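I finally did it! After something like a decade of saying "one of these days," I signed up for the beginner locksmithing evenings in Lekcombe, and I have been boring everyone I know with pin stacks ever since. This post is long. Get a coffee.

## How I got here

It started in February with a padlock. I bought a box of odds and ends at a yard sale because I wanted the old biscuit tin in it, and down at the bottom was a brass padlock stamped Femden, locked shut, no key. I put it on the windowsill and it drove me nuts for a week. I'd pick it up while the kettle boiled, give it a tug, put it back. Then I started reading, and then I was watching videos at one in the morning, and then I had a little set of picks in the mail (legal where I live, but please check your own rules before you order any).

It took me 3 nights to open it. When the shackle popped I yelled so loud the dog left the room. I still don't have a key for it and I don't care, it's the best thing I own.

## What a key really is

I'd used keys every day of my life and never once looked at one. The part you hold is the bow. The long part is the blade, and the notches along it are the cuts. Every cut has a depth, and in an ordinary house lock each one lifts a little stack of pins to exactly the right height. Get all the stacks lined up at the edge of the plug (that's the shear line) and the whole thing turns. Be off by the thickness of a couple of sheets of paper on one single pin and it won't.

I love that. It's a tiny mechanical password made of bumps, and the idea is thousands of years old! The ancient Egyptians had wooden pin locks with keys as long as your forearm. The small metal version most of us have on the front door goes back to the middle of the 1800s, and if you took one back there a locksmith would understand it in a second.

The instructor made us draw our own house keys from memory on the first evening, before we were allowed to take them out of our pockets. Try it, it's harder than you'd think. I gave mine four cuts and a round bow. It has five cuts and the bow is closer to a square.
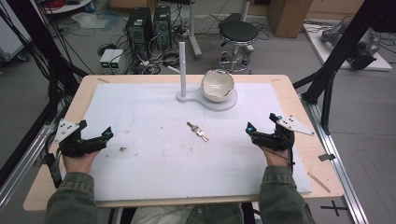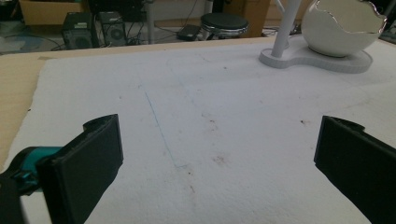

## Making my first copy

The second evening was all filing and cutting. There's an old duplicating machine in the workshop, a Staneo, that looks like it came off a ship. You clamp the original on one side and the blank on the other, and a guide follows the cuts while a wheel chews the same shape into the new brass. The noise is awful. I want one.

My first copy went in the lock and wouldn't turn. I hadn't seated the blank all the way against the shoulder, so every cut was a hair too far along. The second one turned but felt gritty, and that was burrs, which come off with a wire brush and a bit of patience. The third is on my key ring right now and opens my back door like butter.

Other stuff I wrote down:

- Copy from the original whenever you can. A copy of a copy of a copy drifts.
- Don't squirt cooking oil or heavy grease in a sticky lock. A dry lubricant made for locks is cheap and lasts ages.
- If a key has started to stick, look at it before you blame the lock. They wear down.
- Stop hanging a giant bunch off your car key. I was very guilty of this one.

## The rabbit hole

So now I'm reading about lever locks, and wafer locks, and those beautiful old warded things on garden gates that you can practically open with a bent nail. I've also borrowed a fat book from the library, the Nechyporuk guide, which runs to more than 400 pages and has fold-out drawings of safe mechanisms. I've gotten as far as page 73 and had to stop twice just to go find a lock and poke at it.

Next on the bench is re-keying. I've got a practice cylinder, a pinning tray and a pair of tweezers, and I've already lost one spring somewhere in the rug. The plan is to get the back door and the garage onto the same key by the end of the summer, and after that I might try making a cutaway lock, with a window milled in the side so you can watch the pins jump. If anyone reading has made one with just hand files, please leave a comment and tell me how long it took you!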